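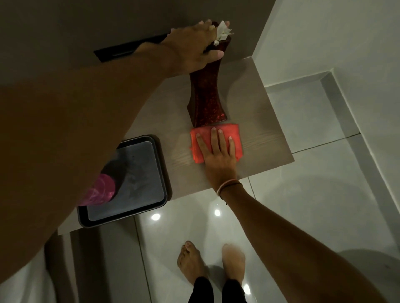

Corner shelf, washroom: surface wipe in front of the vase, left hand steadying.

Notebook, Iltus fit-out and upkeep group. Thursday, morning round.

The corner shelf was taken first today, ahead of the floor. The procedure agreed in June remains in force: dry objects stay on the shelf during a wipe and are held at the top with one hand while the other works the cloth up to the base. Lifting the flowers off and setting them on the tile is no longer permitted. The Choi washroom lost a vase that way.

Cloth: coral, folded to a pad. The current fold gives 8 usable faces, and a fresh face is to be turned out for each shelf. Cloths from the Narus batch are fraying at the edges after 6 washes. They do not appear to shed on the wood finish, but this should be checked again under side light before more are ordered.

Strokes are to follow the grain. Cross-grain wiping left streaks on the Ceretti sample board, and these took 3 passes to remove. No spray is applied directly to the wood – the cloth is dampened at the sink and wrung out first.

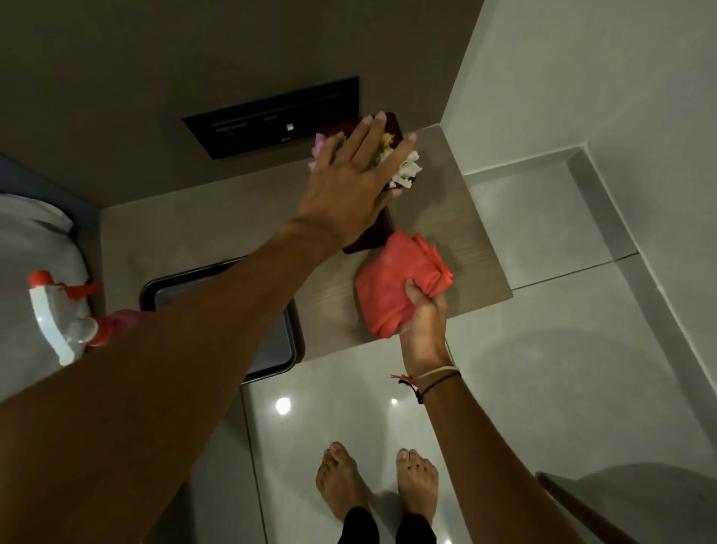 The hand on the flowers should rest lightly, with the fingers open, so that the stems are not pushed down into the holder. Petals that come loose go in the wastebasket under the shelf and are not to be left on the ledge. Water drawn from the holder should be replaced at the end of the round, after the wood has been finished.

The black flush plate is excluded from this cloth. It receives a separate dry microfiber at the close of the round, as moisture along the panel lines is slow to clear and marks the face.

Outstanding: the gray tray needs its own line on the checklist. It shows smudges more readily than the wood and is at present left to individual judgment. Proposed wording is to lift the tray, wipe beneath it, buff the inner surface, and return it to the same position. Checklist revision to be circulated with the next supply order.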